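Chapter 4
Pairs, Places and the Bit by the Door

By Syafiqah Sopacua

When I first taught the household skills course at Mundesier, I left footwear until the final week, tucked in after airing cupboards and before the revision session. I thought of it as a small subject. Then I looked at the question slips students had handed in over the year – 222 of them – and found that 42 were to do with shoes: where to put them, how to stop them wandering, what on earth to do in a hallway barely wider than a doormat. So in this edition shoes have moved forward to Chapter 4, and I am very glad of it.

We shall begin with slides, the kind of sandal you step into without bending down. They are lovely, easy things to wear, and that is precisely the trouble, for whatever comes off without any effort tends to be left wherever the foot happened to be. Three pairs are plenty to work with. Choose them in different colours if you can, pink, black and teal, say, and borrow a low rack with a single wooden board, the sort you might stand just inside a back door. 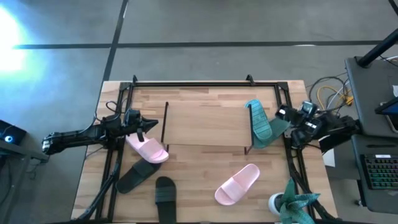 The first job in any tidy-up is matching, and I would ask you to do it before you think about the rack at all. It is very tempting to pick up the nearest slide and pop it on the board, feeling you have made a start, and then to go hunting for its partner among all the others. Find both halves first, set them side by side with the toes pointing the same way, and only then decide where they are going to live. Colour does most of the work here. In a family where everyone has bought black, you will need to look at sizes too, and I do sympathise.

Next comes the question of which pair deserves the board. A short rack may hold one pair comfortably, and squeezing on a second usually means that something hangs over the edge and gets knocked off by the next person through with the shopping. The floor at the front of the rack, and the gap beneath it, are perfectly good places, provided that each pair stays together and the straps can still be seen. My own rule at home in Rarbridge is that the pair worn least goes on top, though several of my students argue quite firmly for the opposite.
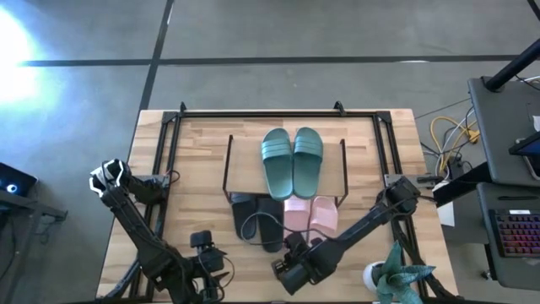 4.1 Before You Begin

Clear a table or a patch of floor, and have your rack and three pairs of slides to hand. Mix the slides up well, turning a few of them at odd angles. Work through the matching once at your own pace, then read on to 4.2, where we take the same method out into a real hallway and add boots.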